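From: Textile Conservation list
Date: May 2019
Subject: Re: Pile loss after wet cleaning - plush and short-pile synthetics

A previous message to the list said:

> We have 13 plush items from the Pritchard donation, nearly all of them
> synthetic pile on a knitted backing. Two were surface cleaned with a
> non-ionic detergent at low concentration and the pile has dried flat
> and clumped. Is this recoverable, or have we lost the finish? Also, is
> anyone still using Zilent for the rinse, or has everybody moved over
> to plain deionised water?

Replies to both questions, with some background on the fibre.

1. Identify the pile before anything else

Most post-1970 plush is acrylic, modacrylic or polyester. The three look alike on the shelf and behave differently under heat. Modacrylic softens at a temperature that polyester will tolerate without change, so a steam treatment that suits one will glaze the other. Take a few fibres from a seam allowance and put them under the microscope, then confirm with FTIR if you can get time on one. The colour tells you nothing about the fibre.

2. Clumping is usually residue

Flat pile after surface cleaning is more often detergent left in the backing than a damaged finish. The knit holds liquid by capillary action and wicks it back up the pile as it dries. The clumps form at the tips. Re-wet a small test area with deionised water, blot from the face with unbleached cotton and repeat until the blotter dries without a tide line. On our Flilletti pieces this took 8 passes per area. Let it dry at room conditions with air moving across it, then lift the pile with a soft brush, working against the lay first and with it second.

3. Support while handling

A stuffed object gains a good deal of weight when the filling takes up water, and the seams carry the load. Hold it from both sides and keep it off its limbs or ears. Older foam fillings crumble when squeezed, so watch the pressure at the waist in particular. 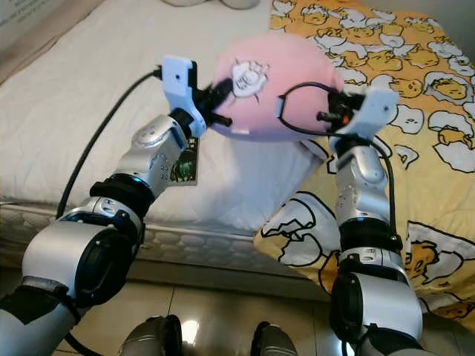

4. Zilent and the rinse

We stopped using Zilent some years back. It did no harm that we could measure, but it left a faint odour in closed storage and we could not get a full list of ingredients from the supplier. Plain deionised water is adequate for the rinse if you allow enough of it. The Rultau trays are a good size for this and drain at one end - check that the outlet is clear before you fill.

5. Records

Note the fibre result, the detergent and its concentration, the number of rinses and the drying time. A raking-light photograph before and after is worth more than a written condition grade for pile, as the grades vary between assessors.

If the pile is still flat after the second rinse, post the FTIR result to the list before trying heat. Modacrylic that has glazed can't be brought back.

--
To leave this list, send a blank message with "unsubscribe" in the subject line.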